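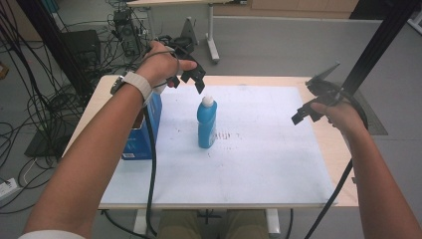 Vol. 9, Issue 2, p. 14

Bottles, boxes and a white sheet: how Pomdale sets up a packing table

The supply desk at Pomdale packs cleaning products for small offices. Most orders come in below a full case, so the bottles have to be handled singly and boxed by hand. The bench lead, who has run the packing tables since the move from the Rundcombe building, spoke with us in December about work surfaces, carton choice and the trouble with spray heads.

The first subject was the sheet. Each table has a light wooden top, and a large white sheet is laid over most of it before bottles are handled.

"Wood takes up cleaner and you don't find out until the finish goes," the bench lead said. "A sheet shows it right away. We leave it down until the marks make it hard to read, then change it."

The sheets are not replaced for small specks. Under the desk's rules, old marks may stay as long as a new drip would still stand out against them. A sheet lasts up to 7 shifts.

Bottles are set upright near the middle of the table and the carton goes to the left. The bench lead described this as a matter of reach. "If the box is in the center, you lift everything over it. With the box on the left you have a clear top and a short move."
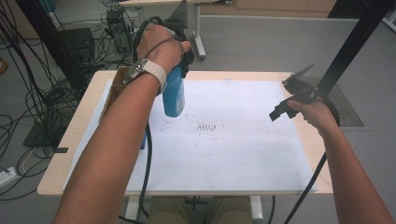
Blue spray bottle in hand over the sheeted table, carton at the left.

Spray bottles are the slowest item on the list. The trigger head is wider than the neck and sits off center, so the bottle tips when it is set down carelessly. It also takes up space at the top of the carton that plain capped bottles do not need.

"People pick them up by the head because it's the easy part to hold," the bench lead said. "I don't object to that on a short lift. What I object to is dropping the bottle in from the head. You lower it until the base touches the bottom of the box, and then you let go."

Capped bottles are simpler. The cap is checked by hand for tightness before the bottle leaves the table, and the label is turned toward the packer so that it can be checked against the order slip.

The desk tried a divided carton from Roussel last year and returned to open ones after a single month. The dividers suited one bottle width and had to be pulled out for the others. The pulled dividers then had to be stored, and shelf space was already short.

"An open box and some paper does the same job for us," the bench lead said. "It would be different if we shipped one product."

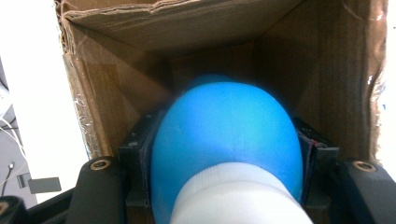

Closing the carton

The flaps are folded only after the contents have been checked against the slip a second time. Any bottle standing higher than the fold line is moved to a deeper carton. "You can force a flap down over a cap," the bench lead said. "Then somebody stacks another box on it, and the cap carries the load."

Finished cartons are taped once along the center seam and moved off the table before the next order is opened.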